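**Thread: They've put an arm on our sorting bench. Anyone else been through this?**

**tallyho_packing**
So, November's been interesting. I'm on the small parts line at Backlund (blocks for learning kits, mostly) and we've now got an arm on trial at the end bench. It's down to do 900 pieces a shift. There were 3 of us on that bench and now there's one, me, minding it, with the other two moved to dispatch. Nobody's lost a job but it's a funny sort of day. I used to chat, now I watch a screen and listen for the beep! This is the wrist view I get, with a yellow one in the grip:

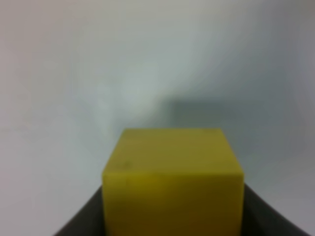
**grelberg_nights** replied:
Moved to dispatch is how it started with us too. Two years on and dispatch had shrunk as well. Get your new duties in writing, and ask what grade "minding" is, as they had us doing it on packer's money until the union rep kicked off.

**Sverre Lundgren** replied:
Bit gloomy, that. My wrists were shot after years of hand sorting at Punimine and the arm was the best thing that happened to them. I do setups now and I'm paid better for it.

**grelberg_nights** replied:
Glad for you, but how many setup jobs were there? We had 184 on the floor and four of those going.

**Sverre Lundgren** replied:
Fair point. Six at ours, and yes, people fell out over them.

**tallyho_packing**
Grade is a good shout, I hadn't thought to ask (I've got my supervisor at two o'clock so I will). The bit that gets me is the waiting. Roughly 50 times a shift I'm sat there looking at the view below, deciding whether to step in or leave it be, and whichever I pick goes on the log with my initials on. 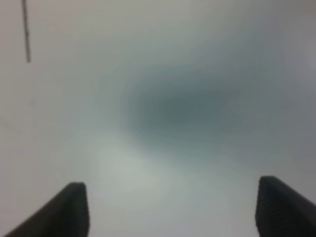

*Wrist view again, jaws open and nothing in them.*

**holalitz_hand** replied:
Initials on the log would bother me more than the arm does. Ask who reads it.

**tallyho_packing**
Adding it to the list. Will report back after two.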